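Burgers, laid out properly

I have been making burgers at home since November and the thing that improved them most was getting everything out before I start. I used to hunt for the lettuce with a bun going cold in one hand. Now the salad goes in a divided tub, red cabbage on one side and green lettuce on the other, and the buns and slices stand on edge in clear holders either side of the tray. 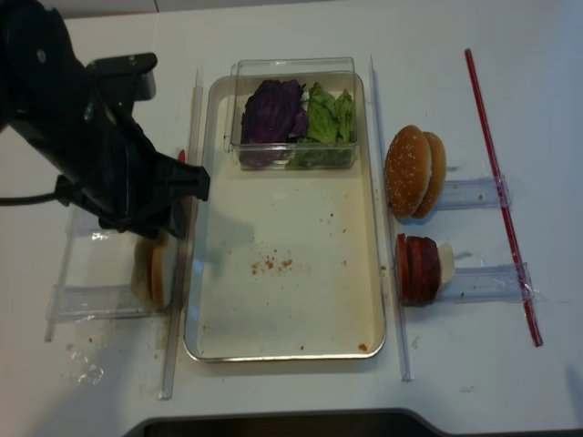 Kiri Lockyer wrote to say she does much the same for a family of 6, but keeps the cabbage well away from the bread, as it turns the cut side pink if it sits too long. She also dries the lettuce in a tea towel first. I've started doing that too.

The bottom half goes down first, cut side up. I buy mine from Trollach, who bake them fairly soft, and they do shed crumbs on the tray. I wipe it between burgers if there are people watching.

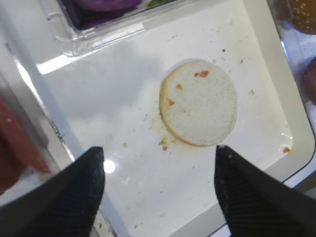

What goes on next

Sauce, then lettuce, then the hot things, then cabbage and the lid. I can do 16 in 40 minutes, frying included. Next time I want to try a thicker slice of onion.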